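Zullow Guest House Opens Its Doors in May After a Full Refit of All 27 Rooms

Every bedroom has been refurnished around one simple idea: the things a guest reaches for at night should be easy to find

The Zullow guest house will welcome its first overnight guests in May, after a winter in which all 27 rooms were emptied, repainted and furnished again from the floor up. The house has new mattresses, new reading lights, new long curtains in every room, and a wooden nightstand beside every single bed. We are thrilled with how it looks, and we can't wait to have people sleeping in it!

The refit was led by Ida Wegener, who has run the house for most of her working life, together with her sister Britta. The two of them spent the early weeks of the project sleeping in a different room each night and writing down whatever annoyed them in the morning. The notebook filled up fast. Lamps were too far from the pillow. Some rooms had a nightstand on one side only, so the second guest kept a water glass on the floor. In room 14 the drawer could not be opened unless the door was closed (and even then only halfway).

"We had been making these rooms look nice in the daytime for years," said Ida Wegener. "Then we lay down in them in the dark with no idea where anything was. That changed the whole shopping list."

The nightstands came out of that notebook. They were built by Tilahun, a small furniture workshop that also made the desks and luggage benches, and the first version went back twice before everyone was happy with the height. The finished top sits level with the mattress, so a hand sliding off the bed lands on it without having to reach up or down. The edges are sanded smooth. There is room for a book, a pair of glasses, a glass of water and a phone, and the house has made a rule for itself that nothing else goes there before a guest arrives. No menu cards, no welcome folder, no bowl of wrapped candy. The folder now lives on the desk, where people sit down to read it anyway.

Curtains took longer to settle. The old ones stopped at the windowsill and let in a strip of light from the parking lot, and guests mentioned it often in the comment book. The new ones are long and lined, and they were sewn by Rava in a small range of quiet colors picked to go with the wood. In total the order used 600 yards of fabric, all of it cut and hemmed in one long run so that the shades would match from room to room.

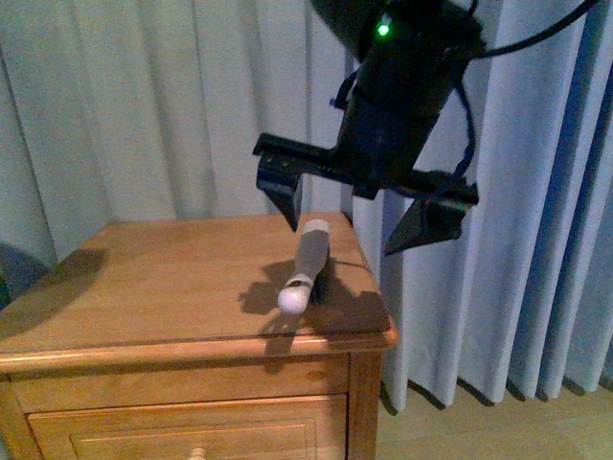 Keep the nightstand clear and people will fill it their own way, Anneliese Hamann wrote after a trial stay, adding that for the first time in any guest house she had put her own things down by the bed without moving somebody else's first. She also asked for a hook on the back of the bathroom door. She got one, and so did the other 26 rooms.

Hers was one of many useful notes. Over several weekends the house invited neighbors and former guests to stay for free in exchange for a filled-in card, and the cards shaped a good deal of what visitors will find when they check in. Extra pillows are stored in the wardrobe at shoulder height. Each room has two outlets on both sides of the bed. The light switch by the door now turns off everything, including the lamp people always forget. The wastebasket has moved out from under the desk, where it was getting kicked.

Housekeeping has changed as well, and the team is just as excited about that part. Rosimeire Batista, head of housekeeping, worked out a new order for making up a room that begins at the bed and ends at the door. The curtains are drawn back first so the cleaner has daylight to work by. The nightstand is wiped top, sides and drawer, and the space behind it is vacuumed each time.

"Behind the nightstand is where everything ends up," said Batista. "Earplugs, hair ties, one sock. I wanted furniture my team could move with one hand, and I told the workshop so on the first day. They listened."

Anything left behind by a guest is bagged, labeled with the room number and kept at the front desk. The house will mail small items back at no charge.

The old furniture has found new homes too. Beds, lamps and chairs in good shape were offered to local families at a Saturday giveaway, and by noon the yard was nearly empty. A few of the oldest pieces stayed. Guests will find the original writing table in the downstairs lounge, next to the shelves, which hold 1348 books free for anyone to borrow during a stay.

Breakfast is served from 7 a.m. in the garden room, with bread and coffee from Tusau. Late risers are welcome until 11.

Public viewing

Neighbors and anyone who is simply curious can look around the house on the Saturday before opening, between 10 a.m. and 4 p.m. Six of the rooms will be open, the beds will be made, and visitors are warmly invited to lie down on them (shoes off, please!). Coffee and cake will be served in the garden room. There is no need to sign up.

Bookings

Rooms can be reserved by phone or at the front desk. Ground-floor rooms with step-free access are available on request.

Press contact

Imke Kröger, Zullow guest house. Room visits for reporters can be arranged on weekday mornings.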